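Home Robot Builders Board > Manipulation > Methods and results
Thread: Hand washing in a sink – does mixing in "dry practice" episodes help?

Started by bultcombe_bench
Posted Feb 16, 2021

Hello all, and thank you to everyone who talked me through cable strain back in November. I finally have a result worth arguing over, so get yourselves a coffee, because I do go on.

The job is hand washing small dark clothes in a utility sink. We teach the policy from teleoperated episodes, and my question was whether every one of those episodes needs water in it. Wet ones are slow and messy and somebody has to mop! So I trained two policies. The first got 80 wet episodes. The second got the same 80 wet ones plus 90 dry ones, same sink, same clothes, no water at all. Then I scored each on whether it could take hold of the piece I named and keep hold of it through one full squeeze.

The mixed policy did better on first grasps, which pleased me no end. It did no better at all on keeping hold during the squeeze, and I think a shade worse, though I wouldn't bet the house on it. Black cloth next to navy blue is still the hardest pairing, and the suds don't make it any easier – the edge between the two pieces gets very hard to find.
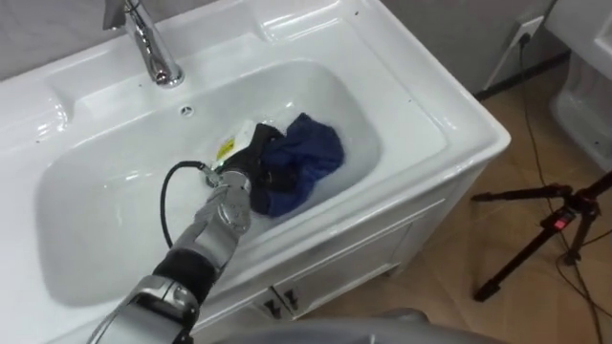
What I'd like opinions on
1. Is the gain on first grasps from the dry data itself, or simply from having more data?
2. Would you weight the wet episodes more heavily in training, or leave the mix alone?
3. Has anyone tried labeling the moment of slip by hand?

Reply from kettle_and_crank
Lovely write-up, and I always enjoy your posts, but I don't think you can claim what you're claiming. One policy saw more than twice as much data as the other. The comparison you need is 80 wet plus 90 more wet. I know, I know, the mopping. But without it you've shown that more practice helps, and we all believed that already.

Reply from Rarnero_Rita
I'm going to disagree with kettle a little. If dry episodes are cheap and wet ones are a misery, then "more data, the cheap way" is a perfectly useful finding. I'd just change the title. We saw much the same on the Kundska towel set: dry folding practice helped the reach and did nothing for the grip. Wet cloth is heavy and it slides, and dry cloth can't teach that.

Reply from kettle_and_crank
Fair, and I'd sign off on that wording. I still want the wet run.

Reply from sudsy_in_cierny
On question 3, yes, we label slips by hand at our Čierny bench. It is dull work, but I'd do it again. We cut each episode at the slip and kept only what came before, and the squeeze got steadier. Also, is your detergent dose the same every time? Cloudy water changes what the camera gets, and ours drifted for weeks before I noticed.

Reply from bultcombe_bench
Oh dear, no, the dose was by eye. Thank you, that goes on the list. Kettle, you're right about the comparison and I'll stop grumbling. I can manage 8 wet episodes in an afternoon if I don't dawdle, so give me a while. Rita, is the Kundska set something you can share, or is it still tied up?

Reply from Rarnero_Rita
Still tied up, but I can send you our scoring sheet tonight. It splits reach, grip and squeeze into separate columns, which should save you some squinting.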